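4.2 Do plain backgrounds help readers remember?

Advice to keep the background of a textbook figure plain is repeated in most design manuals, usually without a source.
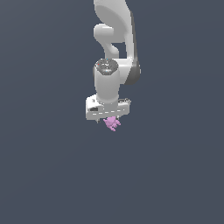 Figure 3. A figure with a uniform grey background.

Rosaura Escobar objected, when an early draft of this section was circulated, that the advice had never been meant as a claim about memory and that testing it as one was unfair to the people who gave it. We accept that the older manuals speak only of neatness. The newer ones do not, and the Fliterach guide promises "lasting recall" on its opening page.

The evidence offered for that promise is thin. The Wikbridge trial is cited most often. It enrolled 1310 pupils, but only 338 of them sat the delayed test, and the report does not say how those who stayed differed from those who left. Pupils given plain figures did slightly better. They were also taught in smaller classes, a point which appears in a footnote and is not taken up again.

The Malik survey is larger, with 1769 replies, and weaker. It asked readers which page they thought they would remember. A reader's guess about his or her own memory is a poor stand-in for a test of it, and we give the result no weight here.

Our own attempt at Eltport, run over 2 school terms and finished in March, found no difference we would care to defend. Scores varied far more between teachers than between page designs. We cannot rule out a small effect, and a longer delay before testing might bring one out. Until somebody shows it, we see little reason for publishers to redraw whole books on the strength of the claim.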